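Grillanico Users' Forum
Board: Handheld Collection and Arm Replay
Topic: Left gripper closing late on replay - possible pinch hazard

Posted by vmikkelsen
14:20

Good afternoon. I am posting on behalf of the Leneck site to ask whether other groups have met the following fault.

We record two-handed tasks with a pair of Grillanico handheld grippers and replay selected recordings on an arm at reduced speed. In November we began to see recordings in which the left finger closes later than it should, measured against the right. On replay the arm arrives at the object with its finger still open, pushes the object along the table and then closes. In one case it closed while a colleague was reaching in to set the object upright. Her fingertip was pinched. She was not injured, and the event has been entered in our incident book.

We have reviewed 851 recordings. The fault is present in 52 of them, and in every one it is the left unit. The delay is constant within a recording but differs between recordings. Firmware is the same on both units, and both show a green light when the operator is ready to begin. The operator stands with both units held forward, checks the timer on the shoulder screen and starts the task.

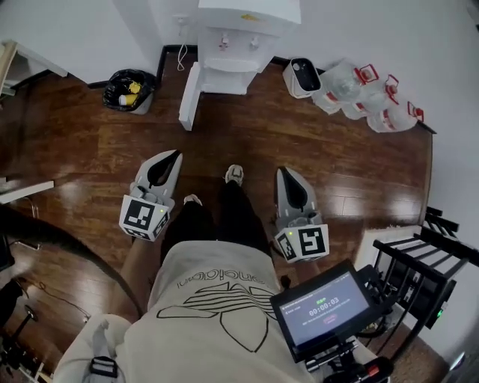 Ragnheiður Ketilsson replied that the light should not be taken as proof of a shared clock. On the units at her site it comes on once the gripper has power and has found its partner, and it stays on if the clock is later lost. She asked whether the late recordings fell early in a session or were spread evenly.

Posted by vmikkelsen
14:51

Thank you. They are not spread evenly. Most are among the first recordings after a battery change. I had not sorted them in that way until you asked.

Posted by elinborg_r
15:08

We had the same pattern at Villalobos last winter. Our remedy was to restart both units together after any battery change, including when only one battery had been replaced. The fault has not returned. I would treat this as a known matter of procedure and would not spend long on it.

Posted by G. Vigfúsdóttir
15:30

I must disagree with the previous post. A restart may well remove the delay, but the delay did not pinch anyone's finger. A person had a hand within reach of an arm that was still under power and still following a recording. Had the data been perfect, the hand would still have been in the wrong place. May I ask what the rule is at Leneck for reaching in during replay?

Posted by vmikkelsen
15:47

The written rule is that replay must be paused from the console before anyone reaches in. The colleague believed that the replay had finished, as the arm had stopped moving. It was waiting for the late close signal. I accept that the rule relies on a person judging correctly whether the arm has finished.

Posted by elinborg_r
16:02

With respect, every site relies on that to some degree. If we require a full stop each time an object falls over, replay checks will take twice as long and people will begin to avoid the procedure. A lower closing force would deal with the hazard at less cost.

Posted by G. Vigfúsdóttir
16:15

A lower force is welcome as an additional measure. I do not consider it sufficient by itself. I would also ask about the layout. Is the arm in the same room as the people recording?

Posted by vmikkelsen
16:40

Yes. The arm is on its own table, and operators with handheld units work on the open floor in the same room. A second person is often present as well.
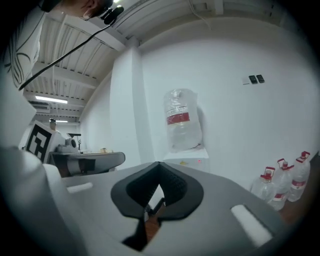

Replay and recording are now booked at separate times. We have also marked a line on the floor at 2 metres from the arm, and only the person holding the stop button may cross it during replay. Closing force has been reduced to level 3 until further notice. Elínborg's restart procedure has been added to the battery sheet.

Posted by hkrajewska
17:05

I look after the Pastitus import scripts and can add something on the data side. The scripts compare the two clocks at the start of each file, but they only write a warning to the log and let the file through. I will change this so that a file with a mismatch is held back from replay. Please do not delete the 52 recordings. I should like to test against them.

Posted by vmikkelsen
17:12

They have been moved to a separate folder and I will send you access this evening.

Posted by elinborg_r
17:26

I have no objection to the hold in the import scripts. My view on the full stop is unchanged, but I will raise the floor line with our own safety officer. Could Leneck share the wording of the new sheet?

Posted by vmikkelsen
17:33

Certainly. It is awaiting signature and will be posted in this topic once approved.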